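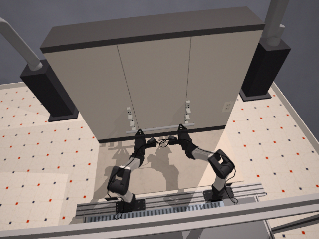

4 min read

The rod kept falling through the left bracket, so I went and got a second coffee.

I should say "the bracket" in quotes, or "the rod," or everything really, seeing as none of it weighed anything. All of it lived on a server at Gralbridge and I only ever saw it through a window on my laptop. But you spend enough evenings with two simulated arms and a pale gray stick and you start wincing when it drops. I winced on Monday. I winced again after dinner on Monday, in my socks.

My job that November was the planner. Somebody before me had written a nice one for a single arm, and the company had sold it (cheerfully!) as a planner for two. So I'd inherited this thing called Drakach, which treated the arms like a couple of people who'd had a fight and were sharing a kitchen. The left one planned its path. Then the right one planned around wherever the left one had ended up. Fine for stacking boxes. Terrible for carrying one long rod between you and hanging it on two brackets.

"Just lock them together," my sister said over the phone. She sells flooring. She had strong views on the tile, by the way, when I sent her the view of the workspace. Cream with little red and navy squares, and she wanted to know who was responsible.

"It came with the room," I said.

"Pull it up," she said.

And the annoying thing is she was right about the locking. Not the tile, I like the tile. I'd been so busy tuning the two plans to be polite to each other that I hadn't tried making one plan. One rod, one path for the rod, and both arms just solve for wherever the rod says their hands ought to be. I wrote it that night in a file called sister.py and told myself I'd rename it.

It ran 213 times before breakfast and hung the rod 3 times.

Which, okay! Three! I made toast and watched the replays, the good ones first, like anyone would. Then the bad ones, which were all bad in the same way. The arms came up off the rail, got to the wall unit beautifully level, and then stopped with the rod just under the brackets and shook. A tiny shake, like a dog at the vet. Then down it went.

I blamed the friction. I blamed the contact solver for two days, and wrote a long message to the team in Bremen about the contact solver, and they wrote back a short one asking what my time step was. My time step was fine. I was rude about it in a draft I didn't send.

What I hadn't looked at was the perception side, and the reason I hadn't looked is that I didn't write it. It was a module called Bhardwaj, after a street where the office used to be, and it found the rod in the rendered view and told the planner how it was tilted. It did that well. It found the rod every single time. But when the arms got up near the wall the grippers covered part of the rod, and they threw these big spidery shadows, and the module would decide the tilt was a hair up, then a hair down, then up. My one lovely plan was believing every word. Both arms were chasing a wobble that existed only in somebody's opinion of some pixels.

I knew the feeling, to be fair. I'd moved apartments twice that year on about the same quality of evidence.

The fix was 19 lines. If both hands have hold of the rod, and the hands know where they are, then the hands know where the rod is, so trust them and let the picture have a small vote. I typed it standing up. I set the batch going, 2,589 runs with the light moved and the rod started at every tilt I could think of, and then I couldn't sit in the room with it, so I called my sister.

"Did you pull up the floor?" she said.

"I'm waiting on something."

"You sound like you're at a hospital."

I said it was a bit like that. She told me about a customer who'd ordered herringbone for a closet, the whole story, with voices, and I laughed in the right places and watched the window over the top of my knees. Two arms, one rod, coming up off the rail again. It got to the spot just under the brackets and I stopped listening to her completely.

"Hello?" she said.

"Hang on," I said. "It's not shaking."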